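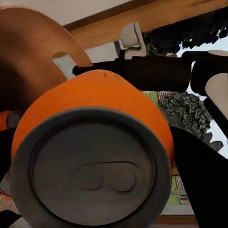 About Okeke Livery and Schooling

Okeke is a livery and schooling yard on the edge of Alton. We keep horses for private owners, bring on young stock, and start horses under saddle. The yard was set up by Declan Kinsella and Catríona Mulcahy, who still run it day to day.

Livery

Full and part livery are offered all year. Horses are stabled at night from October and live out from April, ground conditions permitting. Hay is fed by weight. Hard feed is agreed with the owner in writing and changed only after both parties have signed the feed sheet. Owners may use their own vet and farrier.

Schooling

Sinéad Moynihan is in charge of schooling. Young horses come to us for a minimum stay of six weeks. Work starts in hand and on long lines, then moves to the round pen and the arena. A written report goes to the owner every 2 weeks, covering work done, weight, shoeing and any lameness. We do not take stallions over the age of three.

Facilities

The outdoor arena measures 1,980 square yards and has a sand and fiber surface, harrowed each morning. There is a covered round pen, a wash bay with warm water, and an isolation block with its own drainage and tools. New arrivals spend their first days in isolation and are moved once test results are back. Trailer parking is available for up to 6 vehicles behind the hay barn.

Staff

Declan Kinsella: yard manager, accounts
Catríona Mulcahy: livery, feeding, grazing plan
Sinéad Moynihan: schooling
Fergal Tully: grounds, fencing, arena surface

Visits

Visits are by appointment through the yard office. Hard hats must be worn when handling or riding any horse on the property. Dogs stay in vehicles.

Page last revised October 12, 2023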